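Notebook, Saturday. Open day at Trenano, locker task and what the visitors asked

Written the same evening, so I do not forget. Sandamali and Hadi, please correct where I remember wrong. 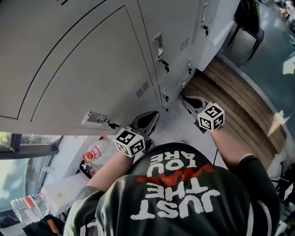
We arrived before nine to prepare. The plan from Rocío was two stations: lockers in the morning, and the Wamby arm replaying the learned motions after lunch. I had the locker station together with Hadi. Sandamali sat with the recording computer and Jaqueline brought the groups in from the entrance.

First problem, already at 8:40: tracking on the left gripper was jumping. I wiped the marker cube with a dry cloth and it did not help. Then Hadi found that one screw under the cube was not tight, so the whole cube could turn a little. We tightened it and made the calibration again. After this the left side was stable until the end of the day. I write it here because we had the same symptom in May, and at that time we lost an afternoon searching in the software.

The locker task is: approach the handle, close the jaws on it, turn, pull the door open a hand's width, wait, push it closed, release. We do it with both grippers, one for the handle and the other to hold the edge of the door. It looks simple for the visitors. The low doors are more difficult than they think, and by eleven my back was complaining.

Before the doors opened for the public, our data set for this task had 2,292 episodes. In the evening Sandamali read 2,367 on the counter. Not all of the new ones will stay. In several of them a child is standing very near to the operator, and these we should remove before training. Sandamali will mark them on Monday.

Things we noticed at the lockers:

The keys hanging from the locks are a real trouble. When a jaw comes from below, it touches the key first and the key swings, and then the operator hesitates. Hadi goes in from the side and he has fewer bad grasps than me. I tried his way for the last group and I agree it is better. We should write it into the instructions for new operators, and also collect some episodes with the keys taken out, so that the two cases can be compared.

The ventilation slots make a nice texture for the camera. Sayaka said the position estimate is better on those doors than on the plain ones. She showed me the curves quickly on her laptop, but I did not save them. Sayaka, can you put them in the shared folder?

The cable on the right gripper must be led differently. Two times I felt it pulling when I moved to the far column. For the moment a clip on the belt would be enough.

Sunlight: before noon it was no problem for us. Later it moved closer to the doors and we had some episodes with strong reflections on the metal. I would keep them.

Questions from visitors, as far as I wrote them down:

Why do you not use a robot for the recording directly? (Many people. I answered that with grippers in the hand a person works faster, and we can go to any building without carrying an arm. Hadi says my answer is too long.)

How heavy are they? A boy asked to hold one. Jaqueline allowed it with the power off, and then of course everybody wanted to hold one. Next time we bring a dummy pair for this.

Can it open my locker if I lose the key? No.

Does the robot learn also your mistakes? This was from a retired teacher, and I think it was the best question of the day. I told her that yes, if we leave them in. She wanted to know who decides what is a mistake, and I did not have a good answer. I would like to discuss it in the group.

In the afternoon the arm made 12 attempts on a single test door, and 6 of them were complete from approach to release. The others mostly failed at the grasp, and one stopped because Rocío pressed the button when the wrist came too near to the frame. She was right to press. The public clapped also for the failures, which was kind.

Mr. Trujillo from Vumar stayed for the full demonstration and asked if the same grippers could be used for their drawer cabinets. I said probably, but the jaws are too thick for the small pulls. He will send us one cabinet front to try. I gave him Rocío's contact.

To do:
Thread lock on the cube screws, both sides (me)
Belt clip for the right cable (Hadi)
Mark episodes with visitors too close (Sandamali)
Curves for the doors with slots against the plain doors (Sayaka)
Return the key of the side entrance to Jaqueline, it is still in my jacket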